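To: Nurkberg Gallery Friends list
Date: 28/11/2022
Subject: Re: Voices exhibition - where do the recordings go afterwards?

Hello all,

So glad someone asked this, because I've been bursting to talk about it. Quoting the earlier message and then answering underneath.

> Hello everyone. I went to the Mukanell exhibition at the
> old Koder print works last week and came out rather shaken,
> in a good way. I sat through the whole of the bread
> recording and then went back and sat through it again.
> Two questions. What happens to the recordings when the
> show closes? And is there any chance of it coming to the
> Gallegos library, which has that big upstairs room doing
> very little? My mother-in-law can't manage the steps at
> the print works and I would love her to hear it.
> Also, the captions in the second room are very small.

You are right about the captions! They're being reprinted larger and should be up by the time most of you read this.

For anyone who hasn't been yet: the exhibition is made up of the spoken memories of families who left the Mukanell valley when the reservoir was filled, and who ended up in Nurkberg, mostly in the streets behind the station. There are 128 recordings in the full collection. You can hear a good many of them on the headphones in the first room, and the long ones (the bread one, the school bell, the two sisters arguing about the date of the last market) have their own booths with proper chairs.

I helped with the listening and typing up, so I'm hardly neutral, but I think it's the best thing we've been part of. The written versions come to 2,624 pages. I typed a fair few of those at my kitchen table in September with the windows open, and kept having to stop and go for a walk. One man spends a quarter of an hour on how his grandmother salted beans, and by the end you could do it yourself.

Now to the questions, in order.

1. The recordings. They stay together as one collection and go to the town archive, along with the typed copies and the photographs the families agreed to lend. Anyone will be able to ask for them at the desk. Three families have asked for theirs to be kept closed for now, and of course they will be.
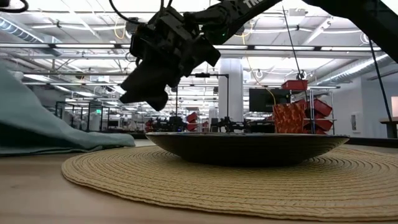
2. Gallegos library. Yes, we hope so! The upstairs room has a lift, which settles the steps problem, and the library staff are keen. It would be a smaller version - two booths in place of the six, and the big map on the end wall if it fits. Somebody needs to go and measure that wall. If you live nearby and own a long tape, please write to me off list.

3. Something nobody asked, but I'll say it anyway. We still have gaps. There is almost nothing from the upper end of the valley, above the mill, and very little from people who were small children when they left. If you have a neighbour or an aunt who might talk, even for ten minutes, do tell them we'd come to them. They don't need to have a story ready. The school bell recording began as a chat about the bus.

The print works is open every afternoon until the show closes, and it's warmer in there than it was, though I'd still keep your coat on in the second room. Leave time for the visitors' book by the door. People have been writing whole pages in it, and a few have recognised each other's surnames and left phone numbers.

Warmest wishes, and thank you for asking,
The transcribing group

--
You are receiving this because you joined the Nurkberg Gallery Friends list. Replies go to everyone unless you change the address.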